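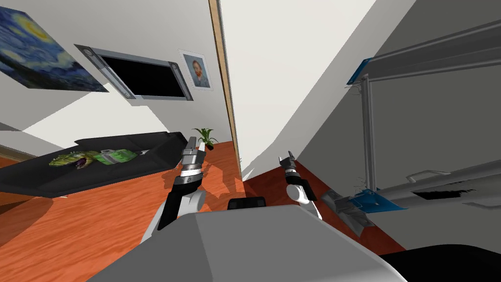

Wed 14 August

Third batch of the rye starter trials and it's the best yet! Opened the jar this morning and the smell had gone from nail varnish to something like green apples, with a bit of yoghurt behind it. Very pleased.

Carried on with the Skevolero flour (the coarse one, not the sifted). Fed at 7 last night, 14 hours on the shelf by the back window, then straight into the mix. Dough as follows: 925 g flour, 600 g water, salt as on the card inside the cupboard door. I held back a splash of the water and worked it in with the salt, which made the whole lot easier to handle. It still sticks to everything. Wet hands, wet scraper, don't add flour, however much you want to.

Cledwyn Foulkes came by before lunch with the new tins from Griffiths. They're deeper than the old ones and the corners are properly square, so the loaves should stack for slicing. I baked one in a new tin and one in an old tin, same dough, same shelf. The new-tin loaf has a paler side crust and I think wants longer. The old-tin loaf cracked along the top in a lovely long line, the way the Ollgate loaves used to when we first had the stone in.

Crumb: can't say yet. Both are wrapped in cloth and I am NOT cutting them until tomorrow. (I cut the April one warm and it gummed up the knife and told us nothing.)

Things I want to try next
Scald a portion of the flour the night before. Cledwyn thinks it'll bring out the sweetness without any malt, and I'd love him to be right.
Caraway in one loaf only, crushed, not whole.
Old tin on the lower shelf, new tin above, then the other way round. I've been blaming the tins for what might just be the oven.

Ralora starter is still going in the fridge as the spare. Fed it, stirred it, put it back. It's slower than ours and much more sour, and I have a soft spot for it — would like to build a small loaf from it alone before the month is out.

Whoever uses the big scales next, they drift if you leave the bowl on. Zero them between each thing. I had to weigh the salt twice.

Tasted a crumb off the broken edge of the old-tin loaf. Nutty, a little bitter at the end. Cut tomorrow, butter on standby. Need more baking paper and a new lid for the tall jar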